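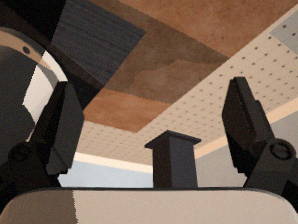 Review: the Alunura arm simulator, as shown at the Groller open day

I had been meaning to get to one of the Groller open days for ages, and in May I finally made the drive, thermos on the passenger seat and no great expectations. What I mostly wanted was a proper go at Alunura, the simulator they use for teaching people to program a robot arm before they're let near a real one. I ended up staying most of the afternoon!

The demonstration ran 33 minutes, a bit longer than advertised, and I didn't mind at all. Our presenter took us through jogging the joints one by one, then saving positions, then stringing them together into a program. After that we were each given a turn at a desk (bring your glasses, the menus are tiny). I've used Flaltia at work for a couple of years and I'd call Alunura the friendlier of the two by a fair margin. Undo works the way you'd hope, and you can switch between the wrist view and the room view with one key. 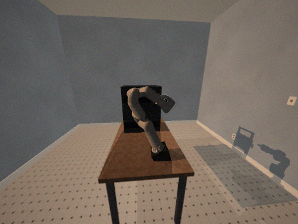 The room itself is plain, a table and bare walls and a dotted tile floor, and I came to like that. The shadows were a real help to me in judging where the arm was, and I found myself watching the wall as much as the arm. My one grumble there is that the colours are on the gloomy side, and the black parts swallow a lot of detail.

Now, the less cheerful bits. The manual runs to 104 pages and has no index, which is a crime in my book. Loading took 21 seconds on their machines, and I'd hate to think what my old laptop would make of it. The licence is also sold only through Gunawardena, and they were slow to answer my e-mail.

Still, I'd recommend it to any college or small workshop, and the open day is well worth a visit even if you're only curious. Park behind the building, and try the date scones.

2 comments | 21 shares
Print this page | E-mail to a friend
Contact us | Back to top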